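Forty good ones before lunch

I've been promising a post on the data collection side of things for a while, and this week I finally have something fun to report. We had our best day yet on Wednesday!

Quick background for anyone who missed the earlier posts. I'm working on a little project called Marchuk, and the goal is a policy that can handle cloth: pick it up, fold it, put it down flat. To get there we need people doing the job over and over with hand-held grippers, one in each hand, so the model can learn from what the hands did and what the cameras saw. It sounds dull. I love it. You start noticing how much your hands know that you never told them.

Our first batch was 135 episodes, all done on the same bench in the same corner at Dudia. The training curves looked great, and then I moved the cloth to a different table and the policy fell apart (it kept closing on air, a hand's width short of the edge). So for the new batch, which I've been calling Enuline, the rule is that something has to change every 6 episodes. Turn the cloth. Swap sides. Stand somewhere else. Leave whatever is on the table where it is, or move it, but don't tidy up.

The other change is slower hands. I was the worst offender here! I'd got so used to the motion that I was whipping through it, and when I played my episodes back the approach was over in a blink. Now I count under my breath on the way in and pause before I squeeze. My folds look a bit like underwater ballet, but the tracking is so much cleaner, and I threw away far fewer takes.

By lunch we had 40 keepers, and the target for the whole day was 50. I ate a sandwich standing up because I wanted to get back to it.

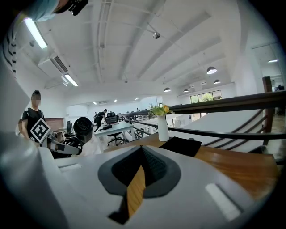
View from one of the grippers, with the other one and its marker tag on the left, and a flat black cloth or pad waiting by the flowers.

I've grown very fond of the wide view from these. You get the finger pads right in the middle and still have half the building around them, lamps and staircase and all, and I'm hoping that variety helps when we change rooms.

Next up is Zundach, my labeling script, which still splits an episode in two whenever I hesitate for too long. With all the new pausing, that's happening a lot. I have a fix half written and I'll post it once it survives a full batch. If you've collected cloth data with two hands, please leave a comment and tell me how you decide when a fold is finished, I keep changing my mind!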